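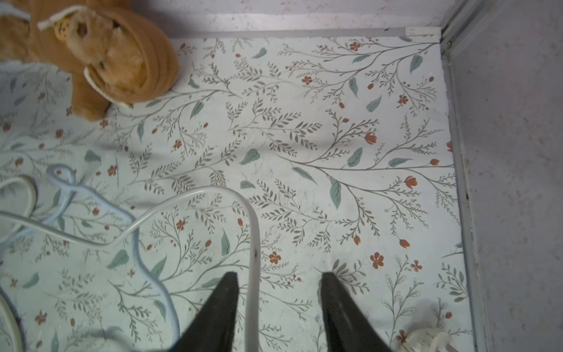

Majdi Aoun
February 25, 2019

Clearing out the kids' soft toys tonight. Two bins to fill, one to keep and one for the donation drop-off. Posting as I go so I finish it.

Rule for the keep bin: if a kid can tell me its name, it stays. Already regretting this. They have names for all of them.

Cords and ribbons come off before anything gets donated. I use nail scissors and cut close to the knot so I don't catch the fur.

Tags stay on if they have washing instructions. If the print has worn off, I treat it as cold wash, gentle cycle, inside a pillowcase.

Matted fur: let it dry all the way, then a soft hairbrush. Don't use the dryer on hot. I did that to a rabbit in September and it never got its ears back.

A couple of people asked about the bins. They're the Dunetti ones with the flat lids. The Alva ones cracked on me.

Keep bin is full. Donation bin has 10 in it, which is more than I expected.

The bear was on the donate pile and got moved to keep while I was getting the tape. No one is admitting to it.

Lids on. Drop-off opens in the morning. Board games are next, and I need to find the missing dice first.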